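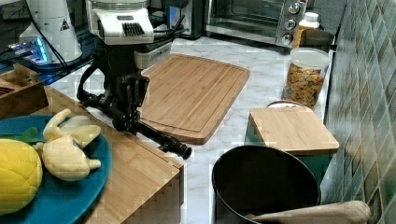 Kitchen counter, Whitfield

August
By Renato Sepúlveda

Bread eaters wanted for a home storage study

Memulska is looking for 90 households in the Whitfield area to take part in a study of how people keep bread at home and how much of it they throw out. You don't need to bake or know anything about flour. You need to eat bread most days and be willing to write a few things down.

The study runs for 18 days. Twice during that time you will pick up loaves from our counter on Istel Street. You keep the first batch however you normally do: bag, box, fridge, cut side down on the board. For the second batch we will give you a storage method to follow. Each evening you fill in one page of a paper diary, which takes five minutes or so, and weigh whatever is left on a small kitchen scale that we lend you.

We are not selling anything and you won't be asked to switch brands.

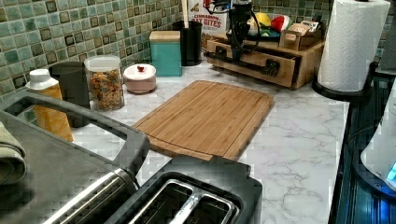
Who can apply

You should be 18 or older and live within a short drive of Whitfield. Households of any size are welcome, including people living alone – we had too few of those last year. One person per household signs up and keeps the diary, but everyone can eat the bread.

Please don't apply if anyone at home has celiac disease or a wheat allergy. All loaves are made with wheat flour, and some have rye or sesame. If you plan to be away for more than two nights during the study, wait for the next round.

You will need a counter or shelf where the bread can stay put, and a knife and cutting board. A toaster is useful but not required. Toasting counts as eating, and there is a box for it in the diary.

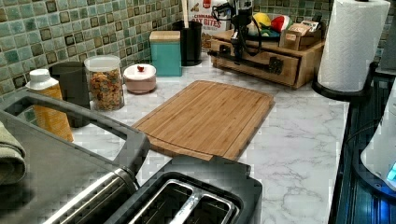 What you get

Each household that returns a complete diary receives $149, paid by check. If you drop out halfway we will pay for the days you finished. The bread is free either way. Scales must come back clean and with the battery cover on.

Your diary is stored under a number, and your name is kept in a separate file. We expect to collect more than 3,000 diary pages by the time all the rounds are done, and the results will go into a short booklet called Pliltetti, mailed to everyone who took part.

How to apply

Pick up a form at the Istel Street counter or call and ask for Renato. We will want to know how many people are in your home, what kind of bread you usually buy and where you keep it now. Places are given out in the order forms come in, except that we hold a few back for people living alone. 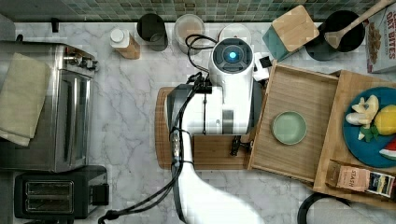

If you are accepted, you'll come to one short meeting on a Monday at 6:30 p.m. to collect the scale and diary and go over how to fill it in. Children are fine at the meeting. Parking is behind the building, and the side door will be open.

Comments

Marcy T.
Does a bread machine loaf count if we run out of yours?

Renato Sepúlveda
You can eat it, but please leave it out of the diary and don't weigh it.

dkl
Did this last year. The weighing gets to be a habit. My only gripe is that the diary pages are too small for my handwriting.

Joanne
Is freezing allowed in the first batch? We freeze half of everything.

Renato Sepúlveda
Yes, if that's what you normally do. Write down the day it goes in and the day it comes out.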